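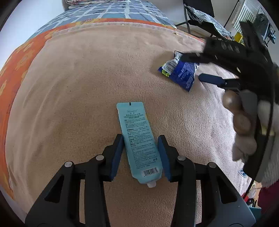 스키로라, 빈티지 커프링크스·타이핀 상태 등급 기준 개정
댈글리시(Dalgleish) 컬렉션 281점에 첫 적용, 온라인 카탈로그 공개

2021년 3월 22일 월요일, 브릴브리지 — 빈티지 장신구 전문 판매사 스키로라(Skirora)는 커프링크스와 타이핀, 셔츠 스터드에 적용하는 상태 등급 기준을 개정하고, 이 기준에 따라 검수한 댈글리시 컬렉션 281점의 온라인 카탈로그를 공개한다고 밝혔다. 카탈로그 열람은 무료이며, 판매 접수는 공개와 동시에 시작된다.

댈글리시 컬렉션은 브릴브리지(Brillbridge)의 한 남성복 상점이 폐업할 때까지 보관해 온 장신구 재고와 개인 수집품을 합친 것이다. 스키로라가 인수한 수량은 500점이 넘는다. 이 가운데 281점이 검수를 마치고 이번 카탈로그에 수록되었으며, 89점은 수리 대상으로 분류되어 협력 공방인 솔턴(Salton)에 이관되었다. 나머지는 짝이 맞지 않는 낱개, 부품용 개체, 재질 확인이 끝나지 않은 개체로, 별도 목록으로 관리한다.

개정 배경

기존 기준은 외관만을 평가 대상으로 삼아 하나의 등급을 부여하는 방식이었다. 커프링크스는 회전 막대와 힌지, 스프링 등 가동부가 있고, 외관이 양호해도 가동부 마모로 착용이 어려운 사례가 있다. 종전 등급표에서는 이 차이가 드러나지 않아 구매 문의의 상당수가 가동부 상태 확인에 집중되었다. 개정 기준은 외관 등급과 기능 등급을 분리해 병기한다.

외관 등급은 도금층의 잔존 상태, 에나멜의 균열 및 결손, 원석과 유리 장식의 고정 상태, 각인의 판독 가능 여부를 항목별로 기록한 뒤 산정한다. 확대경 관찰에서만 확인되는 미세 흠집은 기록하되 등급 산정에서는 제외한다. 과거의 재도금이나 납땜 흔적이 있는 개체는 상태가 양호하더라도 최상위 등급을 받을 수 없다.

기능 등급은 회전 막대의 유격, 힌지 핀의 이탈 여부, 스프링의 복원력, 타이핀 집게의 물림 상태를 기준으로 한다. 체인 연결식 커프링크스는 고리의 벌어짐과 마모를 추가로 확인한다. 한 쌍의 좌우 상태가 다를 경우 낮은 쪽의 등급을 쌍 전체의 등급으로 표기하고, 개별 결과는 비고란에 기재한다.

재질 표기 원칙

재질 표기도 함께 정비했다. 귀금속 각인이 있고 비파괴 분석 결과가 각인과 일치하는 경우에만 해당 재질명을 단독으로 표기한다. 각인이 없거나 분석 결과와 일치하지 않는 개체는 '귀금속 톤'으로 표기하며, 분석값은 요청 시 제공한다. 압연 금과 전기 도금은 구분해 적고, 단면 관찰이 불가능해 판정할 수 없는 경우에는 '금 표면층, 공법 미상'으로 남긴다.

제작 연대는 특허 번호, 제조사 각인, 원래 상자의 인쇄 정보 등 물적 근거가 있을 때에만 특정한다. 양식만으로 추정한 연대는 별도 기호를 붙여 구분한다.

카탈로그를 총괄한 페미 우조르(Femi Uzor)는 "동일한 등급의 두 쌍을 나란히 놓았을 때 구매자가 같은 상태를 기대할 수 있어야 한다"며 "검수자마다 해석이 갈리던 항목을 문장 대신 측정과 점검 절차로 바꾸는 데 작업 시간의 대부분을 썼다"고 말했다.

수리 및 세척 범위

솔턴으로 이관된 89점은 가동부 결함이 확인된 개체다. 수리는 힌지 핀 교체, 스프링 교체, 벌어진 고리의 교정으로 한정한다. 재도금과 에나멜 보충은 시행하지 않는다. 교체한 부품은 폐기하지 않고 봉투에 담아 제품과 함께 인도하며, 수리 내역서에 부품의 위치와 교체 사유를 기재한다.

세척은 중성 세제 희석액과 부드러운 솔을 사용하는 건식 마감 방식으로 진행한다. 초음파 세척은 접착식 장식이나 자개, 에나멜이 포함된 개체에 적용하지 않는다. 은 제품의 변색은 각인 판독에 지장이 없는 한 제거하지 않는 것을 원칙으로 한다.

솔턴의 수리 책임자 버나 박(Verna Park)은 "스프링은 규격이 제각각이어서 기성 부품을 그대로 쓸 수 있는 경우가 드물다"며 "원래 부품을 실측해 재제작하고, 장착 후 반복 개폐 점검을 거쳐 기능 등급을 다시 매긴다"고 설명했다.

카탈로그 구성 및 판매 조건

카탈로그의 각 항목에는 관리 번호, 품목, 치수, 중량, 재질 표기, 외관 등급, 기능 등급, 각인 내용, 수리 이력이 수록된다. 검색은 잠금 방식과 재질, 등급을 기준으로 할 수 있다. 원래 상자가 남아 있는 개체는 상자의 상태를 따로 기록했으며, 상자 상태는 제품 등급에 반영하지 않았다.

판매는 2차에 걸쳐 진행된다. 1차는 이번 카탈로그 수록품 전량이며, 2차는 수리를 마치고 재검수를 통과한 개체를 대상으로 한다. 2차 일정은 수리 진행 상황에 따라 별도로 공지한다. 재검수에서 기능 등급 기준에 미달한 개체는 판매 대상에서 제외하고 부품용 목록으로 옮긴다.

기재된 등급과 실물 상태가 다를 경우 구매자는 재검수를 요청할 수 있다. 재검수는 최초 검수에 참여하지 않은 담당자가 맡으며, 등급이 하향되면 반품 또는 차액 환급 중 하나를 선택할 수 있다. 착용 이후 발생한 마모와 구매자가 직접 수리한 개체는 재검수 대상에서 제외된다.

지난 1월 이전에 종전 기준으로 판매된 제품의 등급은 소급해 변경하지 않는다. 다만 기존 구매자가 제품을 보내오면 개정 기준에 따른 상태 확인서를 발급하며, 왕복 운송비는 신청인이 부담한다.

스키로라 소개

스키로라는 브릴브리지에 전시장을 둔 빈티지 장신구 판매사로, 남성용 장신구와 의복 부속품을 주로 취급한다. 매입과 검수, 카탈로그 제작을 자체 인력으로 수행하며 수리는 협력 공방에 위탁한다.

등급 기준 전문과 검수 양식은 카탈로그 안내 페이지에서 내려받을 수 있다. 전시장 실물 열람은 사전 예약제로 운영되며, 예약 시 열람할 제품의 관리 번호를 기재해야 한다.

보도 관련 문의: 스키로라 카탈로그 담당 페미 우조르
수리 관련 문의: 솔턴 수리 담당 버나 박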